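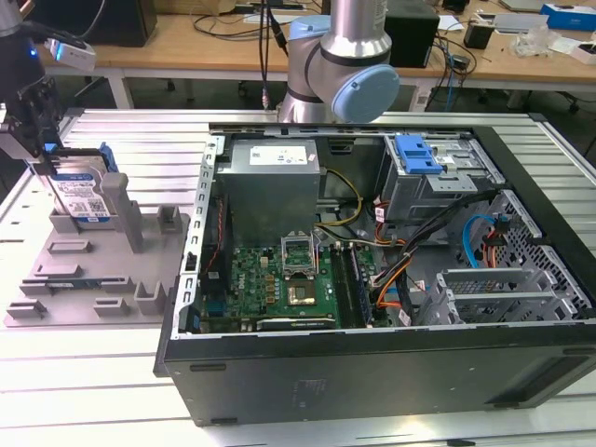 拆装台开机前安全点检表(附我的唠叨)
适用:机器人社电脑拆装课题组,备战Vorkness杯
更新:August那次集训之后,第4版

先说一句,这张表每次开机前都要过一遍,上午过了下午还得再过!我知道很烦,我自己也烦,但是上学期有一次就是嫌烦跳过了,结果夹爪顶着机箱边硬往下压,控制器报警报得整层楼都听见了。每条后面我写了上次检查的情况,大家接着往下填就行。

一、断电和静电
1. 被拆主机的电源线已拔,按过开机键放电。
合格。拔了线记得把线收走,别搭在台面上。
2. 碰主板、内存之前戴好防静电手环,夹子夹在台架的接地点上。
合格,不过其中一只手环的弹力带松得不行,我已经写进采购单了,Long牌的那种就挺好用,别买太贵的。
3. CPU插座空着、压杆掀开的时候,谁的手都不要伸过去。
基本合格。针脚弯一根,这块板子就基本告别比赛了(我心疼过一回,不想再来一回)。

二、机箱和治具
4. 主机侧躺,开口朝上,推一下不晃。
合格。型材台面有槽,橡胶脚垫容易卡在槽边上,看着稳,一推就歪,所以一定要用手推,光看不算。
5. 打印的治具盘固定好,立柱没有裂纹。
待改进。有一根立柱底下我摸着有一点点发毛,先用着,下次打印的时候顺便补一件,填充率调高一点。
6. 硬盘、内存条放进治具以后要到底,不能翘头。
合格。翘着头去抓,十有八九抓偏,这个我们Mikon小组试过太多次了,真的不用再试。

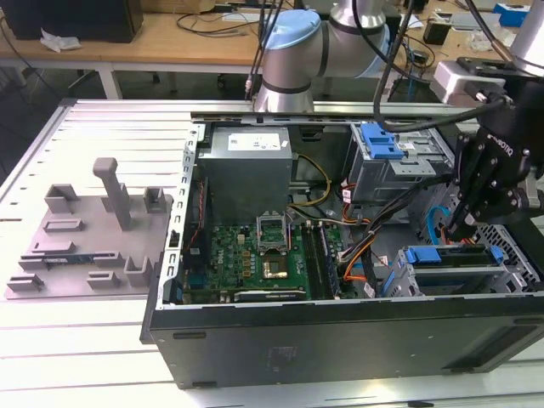 三、线缆
7. 机箱里的电源线束拨到一边,不挡夹爪下降的路。
不合格,当场整改。那捆粗线弹性特别大,拨开了自己又慢慢弹回来,建议用魔术贴扎一下,别用一次性扎带,剪的时候容易剪到线。
8. SATA线拔插时捏插头,不拽线。
合格。程序里示教点离线太近的,往外挪一点再跑。
9. 机械臂自身的线缆留够余量,手腕转到极限也不绷紧。
合格。大家转第六轴的时候慢一点嘛,又不赶火车。

四、机械臂和夹爪
10. 急停按钮按下有效,复位以后才能上电。
合格。每次都要真按!不是摸一下就打勾!
11. 调试阶段速度限制在600毫米每秒以内,新程序第一遍开最低倍率。
合格。有人问能不能开到1,000,不能,比赛当天也不能。
12. 夹爪指尖没有松动,螺丝画了防松线。
合格。防松线有点淡了,谁有空拿油漆笔描一下。
13. 抓硬盘的夹持力按课题组文件里的值设,不许自己往上加。
合格。夹不住先查位置,位置对了再来找我说力的事。

五、人和周围
14. 机械臂运行时,人站在黄线外面,示教器有人拿着。
待改进。讨论得一激动大家就往前凑,我也凑了,检讨一下。
15. 后面桌子上的线和杂物不伸进机械臂的活动范围。
待改进。桌面还是乱,线团理一理,塑料袋、纸团之类的顺手扔掉吧,拜托了!
16. 长发扎好,挂绳、围巾摘掉,工牌塞进口袋。
合格。

六、收工
17. 机械臂回到停放位,夹爪里不留零件,再断电。
合格。
18. 拆下来的螺丝放回分格盒,数目和登记表对上。
不合格。登记表写的是41颗,盒子里少了一颗,后来在台面的槽里找到了。以后收工前拿磁棒沿着槽扫一遍,一分钟的事。

补充:Grundevden那边的参赛检查表要求另附一页风险说明,格式我已经放进共享文件夹了,第7、第14和第18条的整改情况也要写进去,写完发群里我来合并。下一轮点检在正式跑全流程之前,早上8点半开门,先到的同学先做第10条。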